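Archivado en: Apuntes > Cuidado textil > Unidad 4

Unidad 4. Clasificación de la ropa antes del lavado

Esta unidad sigue a la de fibras y da por sabida la diferencia entre fibra natural, artificial y sintética. El martes se trabajará en el taller con las etiquetas que traiga cada alumno.

4.1 Para qué se clasifica

Una carga mal clasificada da tres problemas: transferencia de color, encogimiento y abrasión. El primero se ve enseguida. La abrasión tarda más en notarse y suele atribuirse a la mala calidad de la tela, cuando muchas veces viene de lavar punto fino con cremalleras y tejido vaquero.

El orden de trabajo es el siguiente: etiqueta, color, peso del tejido, grado de suciedad. La etiqueta manda sobre todo lo demás. Si indica lavado a mano, la prenda sale del montón aunque el color coincida.

4.2 Clasificación por color

Se hacen cuatro grupos: blancos, claros, vivos y oscuros. Los grises medios van con los oscuros salvo que la prenda tenga partes blancas. Las prendas estampadas se clasifican por el color que más destiñe, que no siempre es el que más superficie ocupa.

Un verde azulado y un negro pueden compartir carga si los dos han pasado ya varios lavados y las etiquetas admiten el mismo programa. Si una de las prendas es nueva, se hace antes la prueba del paño: se humedece una costura interior, se aprieta con un trapo blanco y se mira si queda marca.
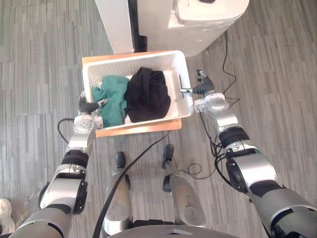
4.3 Clasificación por peso

El peso del tejido se expresa en gramos por metro cuadrado. En este curso se toma 200 como límite práctico entre tejido ligero y tejido medio. La muestra Rulville del muestrario, una sarga de algodón, da 398 y se trata siempre como pesada. La muestra Bramavik es de punto y da 61 - se lava en bolsa de malla, sin excepciones.

Mezclar pesos muy distintos desequilibra el centrifugado y alarga el secado, porque las piezas gruesas retienen agua cuando las finas ya están listas.

4.4 Suciedad y manchas

Las prendas muy sucias se lavan aparte. Las manchas se tratan antes de meter la ropa en la máquina:

- Proteínas (sangre, huevo, leche): agua fría y detergente enzimático. El agua caliente las fija.
- Grasas: detergente líquido sin diluir, nueve minutos de reposo.
- Taninos (vino, té): aclarado inmediato. No frotar con jabón en pastilla.
- Tinta: alcohol sobre paño, siempre desde el revés. Probar antes en una zona oculta.

4.5 Ejercicio

Traer dos prendas con etiqueta legible. Anotar composición, símbolos y grupo de color, y proponer un programa. La ficha Woka se entrega rellena al final de la sesión.

Lectura: Manolakis, cuaderno de prácticas, capítulo 9. La tabla de símbolos del anexo entra en el control de abril.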